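Todeo Records is delighted to share the news that Vosholm, the much-loved folk quartet from the harbour town of Urell, will release their new album, Tamuno, this August on vinyl, CD and all the usual streaming services.

It has been a fair old wait. Nine years have gone by since the band's last full-length record, and in that time there have been house moves, new babies, a spell of running a bakery and a great many evenings of playing old tunes in one another's kitchens. Those evenings are where the new songs began, and something of their easy, late-night feeling has found its way on to every one of the album's 14 tracks.

Listeners who remember the band for their close harmonies will find plenty to enjoy, and so, we hope, will anybody coming to them fresh. The fiddle and harmonium are still very much at the heart of things, joined now by a small brass section that first appears on the opening song and wanders back in whenever it feels welcome.
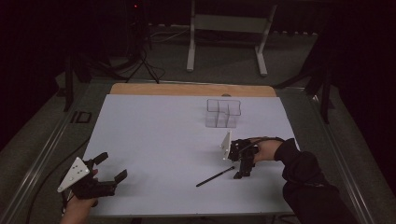

Most of the record was made over one long winter in a disused chapel just outside Urell, with the players gathered in a circle and very little added afterwards. On the slower songs you can hear rain on the roof, and on the title track, a seven-minute ballad about a ferry crossing, there is a creaking pew which the band grew so fond of that they asked for it to be turned up in the mix.

The first pressing is limited to 500 copies on sea-green vinyl, each with a lyric booklet and a fold-out map of the places mentioned in the songs. Orders are open now through the Todeo shop, and the first single can be streamed today.

Vosholm will also play 2 hometown shows to mark the release, with doors at 7pm. Tickets are on sale from the Todeo shop, and under-16s get in free with an adult.

Last updated: August
37 shares | 2 comments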